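4. The Burger Assembly Task
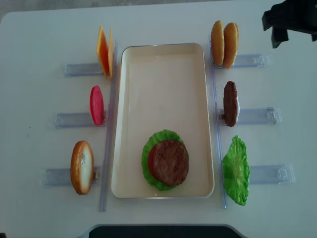 Students in the course had already finished two shorter exercises by the time they reached this task, one on moving the arm to fixed points and one on picking up a single block. The burger task was the first in which they had to plan a whole sequence. It was also the one the teams spent the most time on: 17 of the 18 class meetings after the midpoint of the term touched on it in some way. We describe the task, the rules given to the teams, and the problems the teams reported in their lab notebooks.

4.1 Task and materials

Each team had to program the arm to build a toy hamburger in a tray placed in the middle of the table. The ingredients were play food of the kind sold for small children. We chose play food for three reasons. It is cheap to replace, the pieces differ a good deal in thickness and outline, and every student knows what the finished product should look like. The last point saved a lot of time. In an earlier version of the course the target was a stack of colored shapes, and teams often disagreed with the graders over which order was correct.

Flat pieces lying on a table are hard to pick up with a two-finger gripper. In the first trial of the task, teams spent most of their time trying to get a finger under a cheese slice. We then changed the layout so that each ingredient stands on its edge in a clear holder beside the tray (Figure 1). The gripper can close on a standing piece from above, and the arm then turns the piece flat before setting it down. The turn became the main programming problem of the unit, and in our view a better one than the problem it replaced.

Figure 1. Work surface for the burger task with a build in progress. Lettuce, a tomato slice and a patty are stacked in the lower part of the tray. Further ingredients stand in the holders on both sides. The gripper is at the upper right.

The holders are set out in three rows, with one holder on each side of the tray in each row. Teams were told which ingredient would be in which holder before a graded run and were not asked to find the pieces by vision. Two teams asked for permission to try it anyway and were allowed to do so outside the graded runs. Their results are not included here.

4.2 Rules

A run began with the arm at its home position and ended when the team called it or when the time limit was reached. The recipe was given on a card at the start of the run. Recipes differed in the number of layers and in their order, and the same ingredient could appear more than once. A layer counted as placed if it rested fully inside the rim of the tray and touched the layer under it. It did not have to be centered. A piece dropped on the table could not be put back by hand, and the team had to decide whether to go on without it or end the run.

Teams wrote their programs in Plareo, the block-and-text environment used in the rest of the course. Each program was first run in the simulator and then on the real table. Staff kept one hand near the stop button during all real runs.

4.3 Data collected

Eleven teams took part. Together they logged 511 runs on the real table, counting practice and graded runs. For each run we kept the program, the recipe, the number of layers placed, and a short note from the team on what went wrong, if anything did. Notes were free text. Two of the authors sorted them into groups separately and then settled the differences by talking them over.

4.4 Common problems

Most notes dealt with one of four things.

The first was stack drift. A small sideways error in one layer is carried into the next, and a thick piece such as the patty can end up resting on part of the slice below it. Teams usually noticed this only when the top bun slid off. Several then wrote a correction that moved the release point back toward the center after each layer. Others slowed the release and found that this was enough for short recipes.

The second was grip force. The same setting that held the patty bent the lettuce, and the lettuce then sprang open when it was let go. Teams that stored a separate force value for each ingredient had fewer notes of this kind in later meetings.

The third was release height. Programs with one fixed height worked for the first layer and pushed into the stack from the third layer on. The fix is simple, as the height only has to grow by the thickness of each piece placed. It still took most teams more than one meeting to find it, partly because the simulator let pieces pass through each other slightly without any warning.

The fourth was neighboring pieces. Where two pieces shared a holder, the gripper sometimes took both or knocked over the one left behind. Teams dealt with this by coming in from the outer side, or by picking from that holder first while the path was clear.

Problems with the order of layers were rare and came mostly from reading the recipe card from the top down. We now print the cards with the bottom layer marked.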